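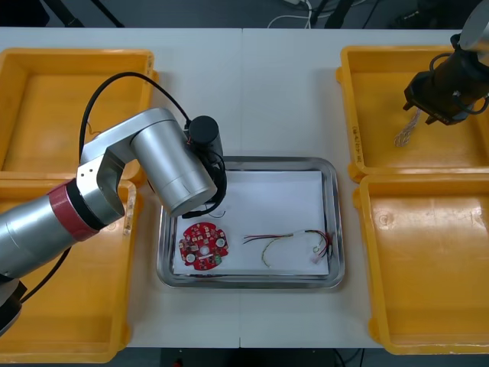 Jinlong Liao
Postdoc, cilia and cell cycle bench

October, Sunday, late afternoon

Cilia notebook, serum add-back series, continued

I came in to feed plates and ended up staying all day, and I'm so glad I did. The live tips look fantastic. Writing it up now while I still remember which dish was which.

Where we were: RPE1 cells, starved to get them out of cycle and growing cilia, then serum back on and watch the cilia go. Everyone on this bench knows the textbook version, slow shortening from the tip while the cell gets itself ready to divide. What has bugged me since the summer is that our fixed time points never gave a smooth curve. We'd get a nice population of long cilia, then a population of cells with none, and hardly anything in the middle. With slow shortening there ought to be plenty of half-length ones. I had been blaming the mounting (cilia lying down, cilia standing up, cilia squashed under the coverslip), and I still think some of it is mounting, but not all.

So today was live imaging with the membrane marker line, the low expressers Hamdan sorted. I want to say again how much better the low expressers are. The bright ones have longer cilia before you do anything to them, and sometimes a bulge at the tip that isn't there in the parental line. If anyone is still using the bright pool out of the old box, please stop! I've put a strip of red tape on it.

What I did

Cells plated thin on glass-bottom dishes, let them settle, washed twice in plain medium, then starved. I did the washes slowly down the wall of the dish. On previous runs I squirted, and I think that alone knocked some cilia off before we ever added serum, so the "no cilium" count at time zero was too high. It matters a lot here since losing cilia is the thing we're measuring.

Stage was on the Zetex heater with the lid closed, and I gave it a full hour to settle before the first dish went on. Focus drift was tiny compared with last time. I took short stacks, laser as low as I could stand, one position per field, and added serum on the stage through the port so I didn't have to lift the lid. The medium for the add-back was warmed in the same chamber. First dish got plain medium through the port as the mock, same volume, same speed.

First 60 minutes after serum were imaged at the fast interval, and after that I dropped to the slow one to save the cells. Next time I'd keep the fast interval going for longer. More on that below.

What I saw

The mock dish first, because it was boring in exactly the right way. Cilia wobble, swing around a bit, and stay. A couple of cells crawled out of view. One cilium got visibly shorter on the mock and I have no explanation for it. Logged it, kept it in.

Serum dishes: a few cilia do the slow thing. You can follow the tip down, frame after frame, and it's lovely to watch. But a lot of them do something else. They sit there at full length, doing nothing, and then between one stack and the next the cilium is gone. In the best movie there's a bright speck close to where the tip had been, drifting off above the cell, and the base is still there at the surface. I must have played that one back a dozen times. I called Hamdan over to see it and we both made the same noise.

Whole-cilium shedding has been described by other people, so I'm not claiming we found a new thing. What excites me is that it would account for our gap in the middle. If one group of cells shortens gradually and a bigger group drops the lot in a single step, the fixed time points should look just as lumpy as ours do. We might have been looking at it for months and calling it bad mounting.

Numbers, with warnings

I tracked 115 cells that had a clear cilium at the start and stayed in view to the end. Of the ones that lost the cilium during the movie, 82 percent went in the sudden way by my first scoring. Please don't put that on a slide. I scored it by eye, knowing which dish was which, and "sudden" for the later part of the movie only means "between two slow-interval frames," which is plenty of time for a quick ordinary shortening to sneak past. The early part, at the fast interval, is the part I trust. There the sudden ones are still the majority, but the cell count is smaller and I want to redo it blind before I write down a fraction.

Also, I only counted cilia that were lying more or less flat. The upright ones are dots at this resolution and can't be measured. If upright cilia behave differently (why would they? but still) I'd be missing it.

The Rostitz script does the length tracing fine on the clean fields. On crowded fields it hops from one cilium to the neighbor, and then you get a cilium that grows, shrinks and grows again. I've turned on the flag that stops the trace when two objects come close. It throws away cells but the ones it keeps are right. Hamdan has the settings file on the shared drive, in the folder for this series. Use that copy and not the one on the microscope computer, which is older.

Things that worry me

Light. This is the big one. A cell that's unhappy may well drop its cilium, and I'm shining a laser on it. The mock dish got the same light and kept its cilia, which is comforting, but serum plus light isn't the same as light alone. The fix is simple enough: leave a few fields in each serum dish unimaged until the very end, then take one stack each and compare the share of cells without a cilium. I could kick myself for not doing it today. The dishes were still on the stage when I thought of it but I had already moved the plate around to find mitotic cells, so every field had seen some light.

Flow. Adding through the port makes a current. Mock dish had it too, so I'm less concerned, but I'd like to try adding at the far side and letting it spread.

Marker. Everything today is one membrane marker. If the membrane comes off and the axoneme stays, or the other way around, I'd see the same thing or miss it completely. We need a second color on the microtubule side. The double line exists, Prerov has a vial of it, and they've been really generous with cells before, so I'll write to them tomorrow. Fallback is fixing straight after the movie and staining the same fields for acetylated tubulin. It's fiddly with the gridded dishes, but doable. I did it once for the centrosome project and found nearly all of my cells again.

The drifting speck. It's tempting to call it the shed cilium. It could also be junk. It's the right brightness, it appears at the right moment and it's near the right place, and I've now seen it in three movies, but I can't follow it for long before it leaves the stack. Taller stacks would help and cost more light. Maybe collect the medium and spin it down? If whole cilia are coming off in any quantity they should be in there, and we could look on a coverslip. Cheap experiment, almost no hands-on time. I love it. Doing this one first.

Fixed plates from last week

I pulled these out again after lunch with the new idea in mind. Reran lengths on the flat cilia only, same stop-when-close setting. The two-hump shape is still there at the early time points. At the late ones there are too few cilia left to say much. I also looked at the cells with no cilium for a leftover stub at the base, and there are some! Short, bright for the membrane marker, easy to mistake for nothing if the threshold is set the way we normally set it. I'd like someone who isn't me to look at those with fresh eyes. I've renamed the files so the time point isn't in the name, and the key is in the back of this book, folded over. Don't peek if you're going to be the one scoring.

To do

Spin down add-back medium, mock and serum, stain and look.
Repeat live run with untouched fields saved for the end.
Fast interval all the way through on one dish, fewer fields.
Write to Prerov about the double line.
Blind rescore of today's early frames (Hamdan said yes, I'll bring pastries).
Check whether the sudden droppers go on to divide sooner than the slow ones. I have long tails on only a few movies, but in the ones I have, I can at least see who rounds up. Didn't score it today on purpose, I wanted to get the first question straight before I fell in love with the second.
Order more glass-bottom dishes, we're nearly out. Same kind as before, the other ones don't sit flat on the insert.
Starvation medium: made a fresh bottle, labeled, second shelf. The older one smelled fine but I've no idea who opened it, so I dumped it.

Left the stage heater on for tomorrow's run. Movies are copying to the server and should be finished by the time anybody's in. If you only open one, open dish C, field four, and watch the cell at the lower left right after the serum goes on.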